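The Pluvton Games Library turns over a new leaf (and a new lot of shelves)

Well, we did it! The games library has moved out of the back hall and into the front room at Pluvton, and if you haven't been in yet, please come and have a nosy. There's daylight. There's a door that shuts properly. There's a kettle within reach of the borrowing desk, and I'm told this was in the plans from the start, though I have my suspicions about who drew the kettle in.

For anyone new to the newsletter, the library lends out board games, card games, puzzles and building sets in the same way an ordinary library lends out books. You take a couple home, you play them to bits (not literally, please), and you bring them back for the next household. When we did the stocktake before the move we had 2603 items on the list, counting every jigsaw and every pack of cards. I would have guessed half that. It's amazing what fits in a back hall when people stack things behind the piano.

Packing it all up was a bigger job than any of us had reckoned on, and I enjoyed nearly every minute. You can't pack a games library quickly. Somebody opens a lid to check the pieces, somebody else says "oh, we had that one at the beach house!", and the next thing you know four grown adults are on the floor arguing over whether you collect rent while you're in jail. Gwenaël Le Goff, who had kindly offered us the use of a van for the morning, ended up lending it until teatime and took home two games of his own choosing by way of payment. He has since asked for an extension on both.

Solange Leblanc ran the sorting and has my undying admiration. Her system uses coloured dots on the spine of each box: green for games a small child can manage with a grown-up nearby, yellow for the whole family, orange for a longer evening, and purple for the ones where you should read the rules the night before. The dots were her answer to the old number code, which relied on a key taped inside a cupboard door, and the cupboard has gone to the tip. If you've got a box at home with one of the old numbers on it, just hand it in as usual and we'll dot it on the way back to the shelf.

WHAT'S WHERE

Family games are along the left wall as you come in. Card games have the low drawers under the window, with the oddly shaped packs in the bottom one. Jigsaws are on the far wall, sorted by how many pieces they have and then by subject, so you'll find all the harbours together and all the steam trains together. (We have a great many harbours. If anybody is thinking of donating another harbour, could I gently suggest a nice market or a mountain?)

The under-fives have their own corner now, with a rug and a low shelf they can reach for themselves. Shape games, threading beads, stacking cups, picture lotto, it's all down there. I had a lovely chat with a mum last week who told me her little one won't leave the house without first lining up every shape block he owns, longest to shortest, and woe betide anyone who moves one. I think he might be ready for a job on our sorting team.

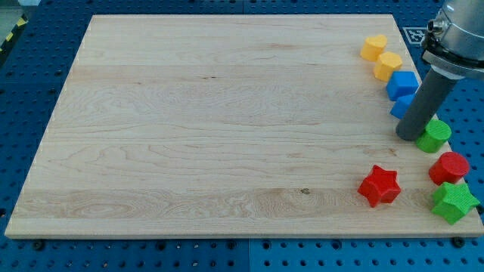

Page last changed: 6/20/25

Now, on to the thing I most want to talk about, and that's the playing! It's all very well having a handsome room full of boxes, but a game on a shelf is only cardboard. We're starting up a regular open table, where you can turn up on your own or with company, pull something down and play it then and there. No booking, no sign-up sheet, and it doesn't matter a bit if you've never played anything fancier than snap.

We tried it out a couple of times before the move to see if there'd be any interest, and we had 16 people at the second one. Sixteen! We ran out of chairs and had to borrow the piano stool. One table got stuck into Rebane, a trading game where you're all merchants trying to get your goods over the same mountain pass before the snow comes. It looks frightfully serious on the box and it had the whole table in fits. The trick seems to be to get in everybody's way early on and then act hurt when they do the same to you.

At the other end of the room they were playing Irnano, a quieter one with tiles. You're each building a little walled town, and you score for gardens and wells and lose points for any lane that doesn't go anywhere. I played it for the first time that night and came last by a mile, with a town made up almost wholly of lanes that didn't go anywhere. I loved it. I've had it out on loan twice since and my lanes are improving.

If you'd like something to try at home over the holidays, I asked around for favourites and these came up more than once:

Rebane. Orange dot, best with four, and allow yourself the whole evening. Read the page on the weather cards out loud before you start, or you'll be stopping every turn to look it up.

Irnano. Yellow dot, and it works well with two. The older kids pick it up faster than we do. We have 3 copies, so there's nearly always one in.

Any of the small-box card games in the window drawers. They fit in a coat pocket and they've saved many a wet afternoon at our place.

A great big jigsaw on a board you can slide under the couch. Our family has one on the go all winter. You do three pieces on the way past with a cup of tea and suddenly it's an hour later and the tea's cold.

A FEW HOUSEKEEPING BITS

Loans are still for 3 weeks, and you can have up to 5 items out at once. You can renew over the phone or at the desk, as many times as you like, as long as there's no one waiting for it. We don't charge fines and never have. If something's badly overdue we'll ring you up for a friendly chat, and if it turns out you're one move away from winning we'll understand.

Please do tell us about missing bits. I know people feel awful about it, and they shouldn't! Dice roll under fridges, and dogs eat meeples. Our own dog, Oreo, once got through an entire set of wooden sheep and looked quite pleased with himself. We have a big tin of spare pieces behind the desk, and we can nearly always match something up, or near enough to play with. What makes life hard is finding out from the next family, when they've got to the last five minutes of the game and there's no king.

On the same subject, we're after spares. If you've got a game at home that's lost its board, or a chess set with only one side left, we'd be thrilled to have it for the tin. Dice of any size, egg timers that still run, counters, play money, pawns, small cloth bags with drawstrings. We're very short of drawstring bags. If you sew, and you've got a scrap basket to use up, I'd be your friend for life.

We could also use some help with lids. The corners on the older boxes have taken a beating over the years, and a box with split corners won't stack. Solange has a neat way of mending them with bookbinding tape and a bit of card on the inside, and she's happy to show anyone how it's done. It's a very calming sort of job. Come along when the open table's on and you can mend at one end while the rest of us shout at each other at the other.

COMING UP IN JULY

The school holidays fall in July, so we'll have the room open for longer and the big floor games out for the kids. There'll be giant noughts and crosses, the marble run (all of it, wall to wall, I've always wanted to) and a jigsaw race for teams of any age. Last time the race was won by a grandmother and her two grandsons, who had a method. They'd done all the edges before my team had agreed which way up the picture went.

We're also planning a "bring a game you grew up with" evening. Gwenaël has promised to teach us one his family used to play in Brittany with cards and dried beans, and he says there's a good deal of bluffing in it and a fair bit of banging on the table. I'll be bringing the travelling salesman game my aunt made by hand, with the rules written on the back of a calendar page and half of them crossed out. If your family has house rules, bring those too. I want to hear every single one, and I especially want to hear from anyone who grew up believing you get money for landing on free parking.

If there's a game you think we should own, there's a notebook on the desk for ideas. Write it down, and put your name beside it so we can ring you first when it comes in. I've had a peek already, and whoever wrote "the one with the camel, from when I was seven", please get in touch, because I think I know the one you mean and I've been looking for it as well!

See you at the table. Bring a cushion if you're fussy about chairs.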